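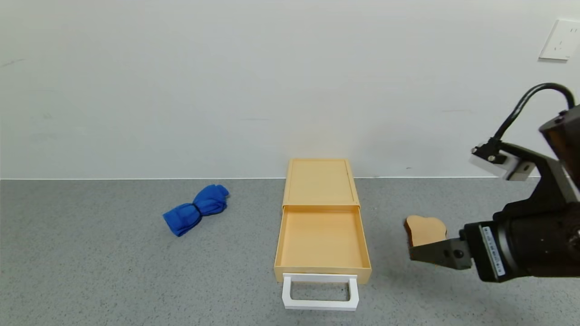 A robot arm at the bread, with the orange drawer open next to it.

How do you teach a robot to put something in a drawer?

You could try writing down every move: go left, go down, close the fingers, lift. That takes a very long time, and the list stops working as soon as somebody moves the drawer. So people often teach a robot by showing it.

There are two common ways to do this.

The first is to show it by hand. A person takes hold of the robot's arm and guides it through the job. Sensors in the joints measure how far each one bends, and a computer saves the numbers.

The second is by remote control. The person holds a controller, or moves a small copy of the arm, and the real arm follows – even from across the room. This is called teleoperation (say it: TEL-ee-op-er-AY-shun).

Each time the job is done from start to finish, it is called a demonstration. One demonstration is not enough. Izzati Pangaribuan teaches robot arms at a workshop called Dakinine. For one drawer job she saved 167 demonstrations in April. She left out 16 that had mistakes in them, and the robot learned from the other 151.

She changes things between turns. The bread might start farther back, or a cloth might lie in a new place. The robot needs to see many different starts so that it can handle one it has never seen before.

After that, a computer program studies the demonstrations. It looks for patterns that link what the camera saw to how the arm moved. Then the robot tries the job without a person guiding it. If it keeps missing the drawer, Izzati picks up the controller and records some more.

Words to know
Gripper: the part of a robot arm that holds things.
Joint: a place where the arm bends or turns.
Sensor: a part that measures something.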